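About Lukton Learning Center

Lukton Learning Center is an independent school for children from preschool through fifth grade. The school was established to serve families in the Porby valley and now enrolls 111 students in mixed-age classrooms.

Our Approach

Children at Lukton learn mathematics and language through daily practice with real materials before they move to written work. Each classroom follows a three-hour morning work period, during which students choose from lessons their teachers have already presented. Afternoons are given to music, outdoor study and reading aloud. Homework is not assigned before fourth grade.

Teachers meet with every family in the fall and again in May. Written reports are sent home at the end of each term. Letter grades are not used.

Our Campus

The school occupies the former Nam Street library, a brick building with six classrooms, a kitchen and a walled garden. The reading room on the upper floor holds over 1,439 titles and is open to families on Thursday until 5:30 p.m. The lower grades use the east entrance; all visitors are asked to sign in at the main office.

Flito House, our after-school program, operates in the adjoining annex until 6 p.m. on school days. Enrollment in Flito House is separate from enrollment in the school and may be changed at the start of any term.

Materials for Early Mathematics

Sorting and matching are introduced in the first year. Students group objects by color, then by form, and later record their results on paper. Sets are kept small so that a child can complete the work and return it to the shelf without help.
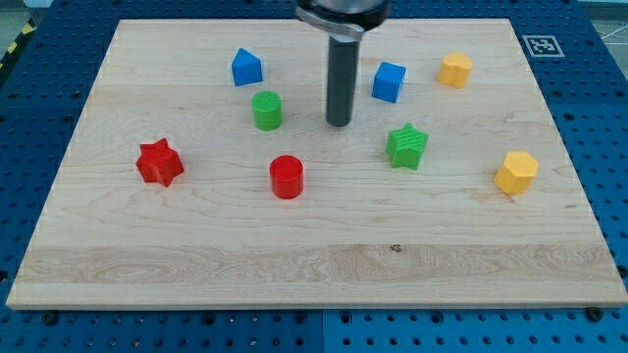 Plastic shape blocks in blue, green, red and yellow, two of each color.

Admissions

Applications are accepted throughout the year, and places are offered as they become available. Siblings of current students receive priority. Tuition assistance is available to families in all grades, and requests are reviewed separately from the application. To arrange a visit, please contact the main office at extension 676.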